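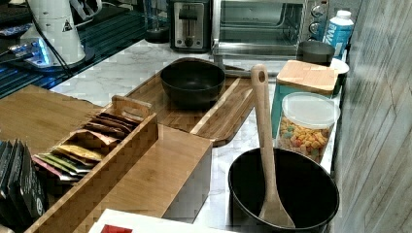
Figure 2.1 Bowls, a wooden spatula, a bamboo cutting board and a box of tea packets on a marble worktop.

Chapter 2
Why We Pause for Tea

If you grew up in a house where the kettle went on whenever somebody came through the door, you may never have thought of tea as something to study. I certainly hadn't! And yet the small habits that gather round a hot drink (who pours, who is served first, how long a guest may decently stay) tell us a great deal about how people live together.

In this chapter we shall visit two places. In Skaranby, a fishing town of almost 135 households, tea is taken standing up, in the porch, with boots still on. In Stavach, up in the hills, the same drink may fill a whole afternoon, and it is thought rude to leave before the second pot. We shall also read from the diaries of Thoa Từ, who ran a tea stall for 50 years and wrote down what her customers talked about, mostly the weather and their daughters' weddings.

Before you read on, jot down when you last made a drink for someone else, and what was said while the water boiled.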